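## Storing and Handling Coins at Home

Members who keep coins at home are asked to follow the practices below. They apply to single pieces and to full albums alike.

**Handling.** Wash and dry the hands before opening a holder. Grip each coin by its edge, over a folded towel or a padded tray, and avoid speaking directly above it. Cotton gloves are permitted, although many members find that they loosen the grip on smaller pieces.

**Cleaning.** Do not clean a coin. Metal polish, baking soda, toothpaste and pencil erasers all remove surface metal, and a dealer will notice the damage at once. Loose dirt on a modern coin of no special value may be rinsed away with distilled water. Pat the coin dry with a soft cloth — do not rub.

**Holders.** Soft vinyl flips contain PVC and will in time leave a green film on copper and silver. Move any coin stored this way into a Mylar flip or a hard plastic capsule of the correct diameter. When stapling cardboard holders, flatten the staples with pliers so that they do not scratch the holder behind.

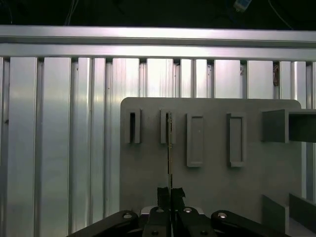 **Location.** An interior closet is preferable to a basement or attic. Keep the relative humidity below 40 percent, and place a packet of silica gel in each box. Packets should be dried or replaced every 12 weeks. Raw oak shelves and drawers give off acids and should not be used for silver.

**Records.** List each coin by date, mint mark, price paid and holder number, and keep a second copy of the list outside the home. Hsin-yi Kong maintains the blank inventory form, which has space for 400 entries. Completed forms should not be mailed to the office.

Questions about insurance riders may be directed to Noel Fajardo on Tuesday evenings after 7.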